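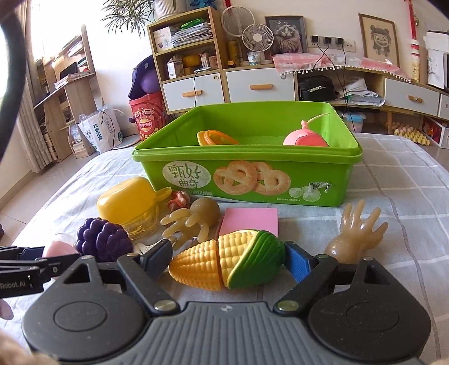 Toy box project, a thread (1/9)

Right, our robotics club has started its autumn project and a few of you asked what on earth I'm doing with a play-food set, so settle in. I joined Gurkis in August knowing nothing and I'm having a lovely time.

2/9
The project is called Cletness (no idea, it was named before I joined and now it's on the mugs). The job sounds dull until you try it: pick up toys, put them in a green container, and keep going till a robot arm can learn to do the same from our recordings. We do the picking up by hand with grippers. Two fingers, squeeze, lift, let go. That's the whole of it!

3/9
The corn cob is my favourite. It's one of those cutting-set ones that comes in two pieces, so where you grab it matters a lot. Too near the green end and the yellow end swings about like a gate. I've started going for the middle, right over the join, and my drops have gone down loads.

4/9
Grapes are horrible, by the way. All those shiny round beads and not one flat side on the whole bunch. I go in from above, very slowly, and talk to them nicely.

5/9
Each of us has to do 24 clean pick-ups per toy before we can move on to the next one. Clean means no second grab and no nudging it along with the side of a finger. I'm on 19 with the corn and I can practically smell the finish line. The yellow pot is next for me, and you'd think it would be easy with that looped handle, but I keep going for the sides instead. Upside down counts too, as long as you've got a firm hold of it.
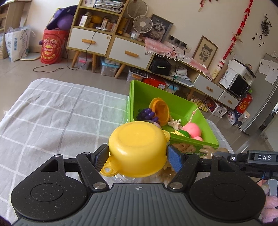 Plisico: have you tried going for the handle with the very tips of the fingers? We did cups and pans at our club last year and the handle was miles better, as long as you came at it straight on. From an angle it just spun round on us.

6/9
Ooh, thank you, straight on is exactly what I haven't been doing. I'll give it a go at the next session and report back. Does it still work when the pot's upside down, or do you have to start again with a different grab?

7/9
Other things I've learned the hard way. Slow hands make better recordings than quick ones. If you wobble, the robot learns the wobble. Also, put the toys back in a different spot every time, or you end up teaching it one single move and it falls to bits the moment a starfish is somewhere new. We lost a whole afternoon of work to that one in August and I'm still a bit cross.

8/9
Getting things out again is the next stage, and it's harder than putting them in. Everything leans on everything else. The pink toy with the beaded loop looks like a gift, but grab the loop and the toy dangles and twists all the way up. The blue block is better behaved, you can get a finger either side and up it comes.
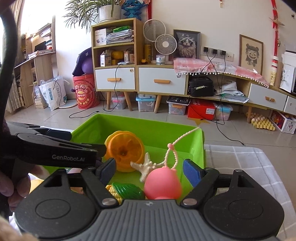 Thread so far: 2 min read

9/9
Last one, then I'll let you get on with your weekend. We're showing Cletness at the Van Hecke open day on Sat 18 September, four clubs in one hall, and each club gets a table and a go at the mystery toy. You don't see it till you sit down. My money's on something squashy, so I've been practising on kitchen sponges at home with salad tongs, which my flatmates are being very good about.

If you're coming, find our table and have a turn with the gripper, and bring your own pot tips please!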